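Weighting edges when clustering commuter flows

Saqib Virk
July 10, 2018

I have an origin-destination table for 1,021 census tracts and want to group them with modularity clustering in Nuvora. Raw trip counts give one huge cluster round the city and 30 tiny ones. Should I normalise the flows first?

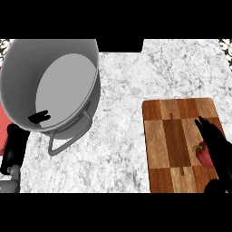
Grey pot and wooden cutting board on a marble worktop

Ponier
Yes. Divide each flow by the product of total trips out of the origin and total trips into the destination. Drop self-loops before you do it, and raise the resolution setting to 2 if the city cluster persists.

Rajput
Check your tract boundaries are the same year as the trips. Mine weren't.

Uvow
I just use k-means with k = 3. Works fine.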